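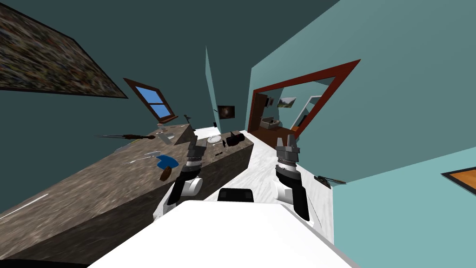

Thread on Humurside's pitching in the September series against Troseo. I kept the scorebook for all three games. Mostly notes on release points and pitch counts, so mute if that's not your thing.

1/ Leonardo Leone started game one on a limit of 95 pitches. He used 38 of them in the first two innings. Troseo's top four hitters were plainly told to take until they had a strike on them, and all four did, twice through the order.

2/ His fastball was fine. The trouble was the change-up, which he was letting go from a visibly lower slot. From the seats behind the plate the arm drop was easy to pick up, and the hitters had a better view than I did.

3/ Look at the swings. Against the change-up Troseo did not miss once before the fifth. They fouled off a few and laid off the rest. A pitch that is meant to get swings and misses was getting neither.

4/ Wim Postma went out to talk to him after the lead-off walk in the fifth. From then on Leone dropped the change-up altogether and worked fastball and curve. Two ground balls, one of them a double play, and he was out of the inning.

5/ Final score 4-3 to Troseo. The deciding run was unearned: a throw from third pulled the first baseman off the bag with two out in the seventh. I scored it E5 and would again. Brunello Russo had it as a hit in his book. We disagree.

6/ Game two was Viola Vitale's. She throws from a low three-quarter slot and everything comes out of the same place, which makes for a useful comparison. Six innings, two hits, one walk. Humurside won 3-0.

7/ She threw first-pitch strikes to 15 of 21 hitters. When you start that far ahead you can throw the curve off the plate and let them chase it. Troseo chased it a lot.

8/ On the running game: Troseo stole four bases in game one and none in game two. Same catcher both days. Vitale is quicker to the plate and varies her hold. Leone comes set, counts the same beat and goes. A fair runner can time that from the dugout.

9/ Game three was a bullpen game and not much can be read into it. Five pitchers, 11-8, nine walks between the two sides. The wind was blowing out to left and three of the home runs would have been caught on the Saturday.

10/ Someone asked about the crowd. The gate gave it as up to 800 for game two. The other two days were thinner.

11/ What I'd change before the return series: Leone's change-up goes back to the bullpen until the slot matches, and he starts on a shorter count. Liliana Ruggiero can take the fourth inning on. She got five outs in game three on 19 pitches — all but two of them fastballs.

12/ Correction to post 4: it was a lead-off hit batter in the fifth, and the walk was in the fourth. Thanks to Wim for checking his own book.

Last updated: Sun 16 September

We use cookies to keep you signed in and to measure traffic. Accept all | Manage settings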